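Instant noodle packet

An instant noodle packet is a sealed wrapper holding one serving of dried, precooked noodles together with one or more sachets of seasoning. It is also called a pillow pack or bag noodles, to set it apart from cup noodles, which are sold in a rigid container that doubles as a bowl. The packet is the older of the two forms and is usually the cheaper.

Contents

The main part of the packet is the noodle block, also called the cake. It is made from wheat flour, water, salt and, in many recipes, alkaline salts that give the noodles a yellow tint and a firmer bite. The dough is rolled into sheets, cut into strands, waved by a slow-moving belt, steamed, and portioned into molds before drying. Blocks may be square, rectangular or round. Square and rectangular blocks fill a wrapper with less wasted space, while round blocks fit more easily into a small saucepan.

Drying is done by frying or by hot air. Fried blocks have a porous structure and soften quickly in boiling water. Air-dried blocks contain less fat and take longer to cook, commonly 5 minutes against three for a fried block of similar thickness.

The seasoning is packed apart from the noodles. A single sachet of powder is the most common arrangement. Other products add a sachet of oil or paste, and a third of dried vegetables such as scallion, carrot, cabbage or corn. Sachets may lie on top of the block or beneath it, and they sometimes stick to it when oil has leaked.

Wrapper

The wrapper is a plastic film, normally built from two or more layers. The outer layer carries the printing and the inner layer melts to form the seals. Some wrappers have a thin metallized layer that keeps out light and slows the spoilage of fat. The film is formed into a tube around the block, joined along the back with a fin seal, and closed at each end with a crimped seal. The ends are often cut in a zigzag, and a tear can be started from any of the points.

A small amount of air is left inside. It gives the packet its pillow shape and offers slight protection against crushing, but a packet that is pressed or dropped will still shed broken strands. A puncture in the film is a common reason for early staleness.

Color and flavor

Wrappers are brightly printed, usually with a picture of the prepared noodles and the maker's name in large lettering. Background color is widely used to tell flavors apart within one range. Orange and yellow are often chosen for chicken, red for beef or spicy varieties, blue for seafood or shrimp, and green for vegetable. These habits are not fixed. The same blue may mean seafood from one maker and plain salt broth from another, so color is a reliable guide only within a single brand.

Sorting and storage

Packets are sold singly, in bundles of five held in an outer film, or by the carton. In homes, dormitories and food pantries, mixed packets are often separated into open bins or boxes, one for each flavor or wrapper color. Bins with straight sides are preferred, as the packets can be stood on edge with their printed fronts facing forward. 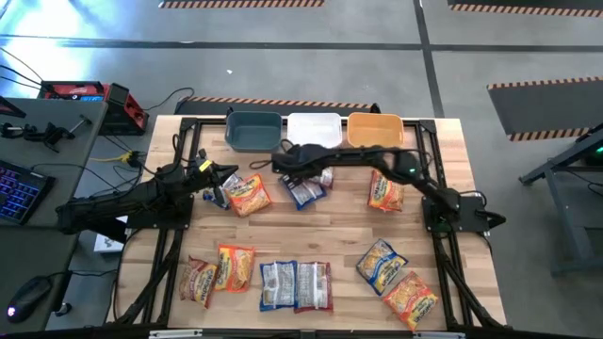 Vol. 12, p. 812

Loose packets slide over one another when piled flat, and a stack of more than a few tends to lean. Standing them upright takes up less shelf depth and allows the date on each wrapper to be read without lifting it out. Older packets are placed at the front.

Storage should be cool, dry and away from strong smells. The film does not fully block odors, and noodles kept beside soap, detergent or mothballs can pick up their scent. Fried noodles turn rancid sooner than air-dried ones, with warm cupboards near a stove being the usual cause. Packets past the printed date may have a stale or paint-like smell when opened.

Preparation

The usual method is to boil the block in a pan of water, stirring once the strands begin to loosen, and to add the seasoning near the end or after the pan is taken off the heat. For dry styles the water is drained before the seasoning is mixed in. The block can also be covered with boiling water in a lidded bowl, though thick noodles may stay hard in the center. Common additions are egg, scallion, leafy greens, sliced meat and cheese. In several countries the block is crushed in the unopened wrapper and eaten uncooked as a snack, with the powder shaken over it.

Disposal

Used wrappers are hard to recycle, as their bonded layers cannot easily be separated. Most household collections do not accept them. The sachets are generally made from similar film and are thrown away with the wrapper.

See also: Cup noodles; Dried pasta; Flexible packaging; Pantry storage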